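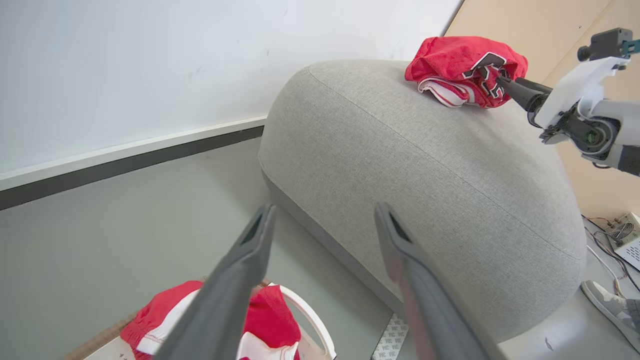 How to fold a sports jersey so the letters do not crack

In our house there are many jerseys. My two sons play, my husband thinks that he plays, and on Friday evening everything comes to the laundry basket together. For some years I folded them like normal T-shirts and the printed letters became full of small lines. Now I do it in another way, which I learned from Nerea Carrasco when she was washing the shirts for the whole club.

What you need

A flat and soft surface, wider than the jersey. A bed is good. An ottoman is also good if it is a large one, but the rounded top makes the shirt slide a little, so keep one hand on it.
A laundry basket for the ones that wait.
A sheet of thin paper for each jersey, only if you will store it for long.

Before folding

Take one jersey at a time and leave the others in the basket. Touch the collar and the bottom hem, where the fabric is double. If they feel cold, the jersey is still damp and it must hang one more hour. I wash at 40 degrees maximum, inside out, and I never use the dryer for printed letters.

Folding, step by step

1. Turn the jersey to the right side. Hold it by the shoulders and shake it two times.

2. Put it with the front down. Pass your hands from the middle to the sides until there are no big wrinkles. Do not pull on the stripes or the trim, they stretch differently than the rest.

3. If you use paper, put it now on the back, over the number.

4. Fold one side to the inside, more or less to the middle of the shoulder. Bring the sleeve back so it lies straight down. Do the same with the other side.

5. Fold the bottom up, but only one third. Then fold again to the collar. Try to make the fold fall between the name and the number. With children's sizes this is not always possible, and then I roll the jersey loosely from the bottom.

6. Turn it over.

Storing

Put the jerseys standing in the drawer, one behind the other, not in a high pile. In a pile the weight goes to the lowest one and the letters can stick together, above all in summer. My drawer takes 3 adult shirts and the small ones in front.

If the letters are already sticking, do not pull them apart with force. Leave the jersey in a cool room for one night and open it slowly in the morning.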